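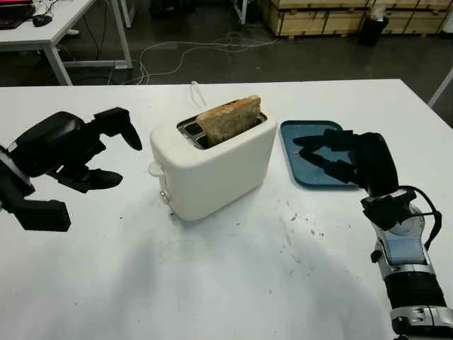
Toaster, one slice in the rear slot, tray to the right.

February 7, 2020

Route notes, observation tower survey, second pass. Written up from the field sheets before the pencil fades any more.

Left Brirby early and took the shore road instead of the highway. The highway saves 12 minutes on paper, but the sign for the tower turnoff faces the wrong way for northbound traffic and we missed it last time. From the shore road it is readable well ahead of the junction. Logged the junction as waypoint 2 and corrected the old entry, which had it on the wrong side of the creek.

The tower at Staser is open in winter, stairs only. The elevator is shut down until April according to the notice on the door. The stairs are steel grate, dry today, handrail on the left going up. Visitors who dislike seeing through their feet should be warned in the listing. Current text says "easy access" – that has to go.

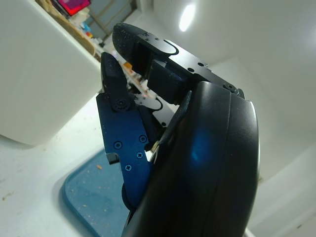
Visibility from the upper deck was fair. River islands clear to the east, haze to the west past the bridge. The orientation plate on the north rail names 19 islands. The printed leaflet from the ticket window names 21. I have not found out which two were left off the plate, or if the leaflet splits a pair that join at low water. Keep both figures out of the guide until this is settled.

Parking: gravel, unplowed on the far side, no charge off season. Buses can get in but would have to back out. Add to the coach notes.

Went on to the Danovov ferry landing. The winter timetable is posted inside the shelter and does not match the one we have on file. Copied it by hand; the copy is in the Bajwa folder with the other crossing times. The last boat is earlier than we print. Fix this one first, as it could strand somebody on the island side.

Drive back by the highway took over an hour with a slow stretch at the bridge.

Open items: island names, wording on the stairs, ferry times, new photo of the turnoff sign from the south – the old one shows the previous road number. 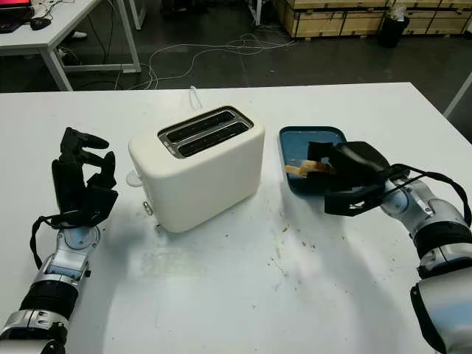 Toaster with both slots empty. Tray on the right.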